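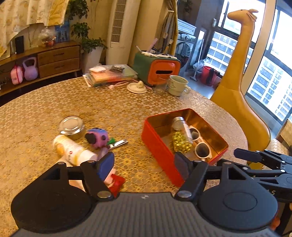
Noura Geagea wanted to know, before I'd even gotten my coat off, whether I had ever tried to pick up something small while wearing oven mitts. I said no. She said that was pretty much what the first hour would be like, and that most visitors get cranky around the nail clipper stage.

So that was my welcome to the Senell open day in Rokasville! I'd signed up back in the summer and then forgotten all about it until the reminder came in October. I nearly skipped it (it was raining, and the bus only runs as far as the mill bridge, so you walk the last bit uphill), but I'd read so much about people teaching robots by hand that I wanted to have a go.

I was expecting a big hall with arms bolted to the floor and yellow lines you can't cross. Senell has one of those too, over at the Murnis building, and we got there after lunch. The morning, though, was all tabletop stuff, the fiddly everyday kind. You hold a gripper in your own hands and do the job yourself, and the recording of what you did is what the robot learns from later. The table had a fancy gold and beige cloth on it with a raised flower pattern, which my grandmother would have loved and which I came to hate, because small things do not slide on it the way you think they're going to.

My job was tidying. There was an open red tin with a jar and a pair of sunglasses in it, and more odds and ends over to the left, with a white bottle lying on its side and a silver nail clipper. You could choose where to begin. I went for the bottle first since it looked like a gimme. It's round, the fingers have those angled pads, how hard could it be? I chased it for a good while. Elias Ghanem was running our group and he told me to come in slower and lower and stop stabbing at it, and then it went okay. Not great. Okay.

The sunglasses I refused to touch for most of the session. They had cream frames and I was sure I'd snap them. Elias said they'd had 2,000 grabs out of the last pair, so I felt a bit silly.

What surprised me is how tiring it is. Your wrists do all the work. A teenager in our group was miles better than everyone else, and when Elias asked him how, he shrugged and said claw machines. A woman from the library had a lovely careful way of doing things and got told to speed up a little, because the robot would learn her pauses as well. I'd never thought of that! All my dithering over the bottle is sitting in a file now, waiting to be taught to a machine. They do go through and throw out the bad ones, I was told, and I have a fair idea where mine went.

By the time we broke for coffee the counter on the wall screen said 1,142 recordings for the week. I asked how many they need and got a long answer from Noura that came down to "more." They also keep changing the objects and where they sit, so the robot doesn't just memorize one table. I asked if they ever change the tablecloth and she laughed, but I didn't get an answer.

Lunch was soup and rolls. Get there early if you want the cheese ones.

Afternoon was Murnis, which is a short walk across the parking lot. We saw 2 arms sorting bathroom stuff into trays behind a low fence, and I'll admit it was slower than I'd imagined. One of them stopped dead over a toothbrush for what felt like forever, then went and picked up something else. The older man next to me said "same, pal" and I liked him a lot for it. There was a talk too, from the Mazandarani side (they make the finger pads), roughly 30 minutes, and a good part of it was about rubber. I took notes on the rubber. I can't read them.

If you're thinking of going: wear a shirt with sleeves that stay up, eat breakfast, and put your name down for the morning table when you book, because walk-ins only got to watch. Parking is free but the lower lot floods. The next one is supposed to be in spring and I've already asked for a slot, mostly because I want another try at that clipper.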